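Household chore automation

Household chore automation is the use of machines to carry out domestic tasks such as laundry, tidying, dishwashing and floor care. The term covers single-purpose appliances, which have been common in homes for decades, and general-purpose robots, which remain largely at the research and trial stage. The same questions arise in light shop-floor work, where sorting, folding and packing of soft goods is still done mainly by hand.

Background

Washing machines, dryers and dishwashers automate one step of a chore and leave the steps before and after it to a person. A washing machine does not gather clothes from a bedroom floor, check pockets, or put the clean items away. Robot vacuum cleaners go further, in that they move through the home on their own, but they depend on a floor that someone has already cleared.

A general-purpose household robot is intended to fill these gaps. Most designs combine a mobile base with one or two arms. The hand may be a simple two-finger gripper or a multi-fingered hand with joints placed much as they are in a human hand. Multi-fingered hands can take hold of a wider range of objects but are harder to control, and they have more parts that wear.

Handling of cloth

Cloth is regarded as one of the most difficult materials for a machine to handle. A rigid object keeps its shape when it is lifted, so its position can be worked out in advance. A garment changes shape each time it is touched. Dark fabric adds a further problem, as folds and edges show little contrast and a camera may be unable to tell one layer from the next.

Baskets, bags and chairs are the usual places where clothing collects in a home, and each presents its own difficulty. The sides of a basket limit the angles from which a hand can reach in. Woven surfaces can catch a fingertip or a loose thread. A soft bag may collapse or shift along with its contents. 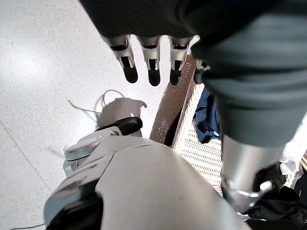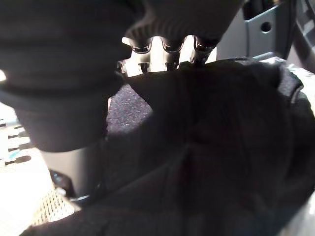
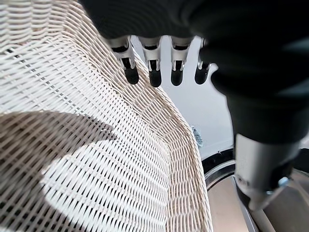
Removing clothing from a container is generally divided into four stages: finding an item, grasping it, separating it from the others, and releasing it in the intended place. Separation accounts for a large share of failures. A hand that closes on two garments at once must either put both down and begin again or use a second hand to hold one of them back.

Trials

The Jodton household trial measured performance on clothing left in baskets and on furniture. Over 300 attempts to lift a single item, the robot succeeded in 142. When items were laid apart on a flat table before the attempt, the success rate rose to 92 percent. The trial report, dated 05/04/2019, concluded that the arrangement of the clothing had a greater effect on the result than the type of garment.

A later study by Nosto compared a multi-fingered hand with a two-finger gripper in the same rooms. The gripper was faster with towels and other flat items. The multi-fingered hand was more reliable with thick garments and with handles. Neither was able to turn a sleeve the right way out.

Use in workshops and stores

Commercial laundries and clothing warehouses have adopted automation more quickly than homes. The work is repetitive, the lighting is fixed, and items can be presented to the machine in a known position. The Esposito folding line, for example, requires an operator to clip each garment to a moving rail, after which folding and stacking take place without further handling.

Nusari operated a test line for returned clothing, in which a robot arm emptied mixed bags onto a belt. The line ran for 7 months and closed in December. Bags were emptied at an acceptable pace, but sorting of the contents was returned to staff.

Limitations

Present systems are slower than a person at nearly all tasks involving soft items. Many trials also rely on remote operators, who guide the arm when the control software cannot choose an action. Published results do not always state how often this occurred, and figures from different trials are therefore difficult to compare.

Safety requirements place limits on speed and grip force where people, children or pets share the room. Cost, noise, battery life and the need for regular maintenance of the hands are further barriers to use in private homes.

See also

Domestic robot
Robot hand
Laundry folding machine
Remote operation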